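Student Project Report: Standing the Torches in a Row

By Định Cao
September
12 comments | 4 shares

Our team name is Nishad. This term we were 2 students, Eusebio Vidal and me, and we had the two-arm cell in the automation laboratory for four weeks. The task was to teach the arms to put small torches upright in a row on the table.

We first thought that the difficult part would be finding the torch. It was not so. The camera found it well after we did the calibration again with the checkerboard. The difficult part was the last centimetre before the table. If the gripper opens too high, the torch falls. If it goes too low, the arm pushes against the marble and stops with an error.

We recorded 300 demonstrations by hand. Eusebio moved the arms and I wrote the notes – later we changed places, but his recordings were smoother than mine, so we kept mostly his. In total the log has 1724 attempts, including the bad ones.

A torch which is already standing is easy, as the gripper comes straight down on it. A torch lying on its side must be taken near the head and turned, and for this we prefer the right arm. 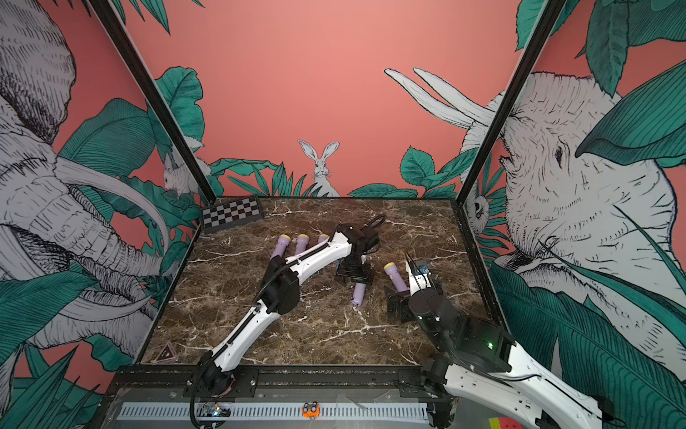
We also had to decide which arm goes first. When both moved together they sometimes came too close in the middle, so we added a simple rule: one arm waits above the table until the other is back on its own side. It is slower, but we had no more collisions after that.

Next term we would like to try torches of different sizes.

Comments (3)

Hasitport: Did you try a softer gripper pad?

Định Cao: Not yet. We asked for some, we are waiting.

Fokidia: I like the elephants on the walls. Good work to both.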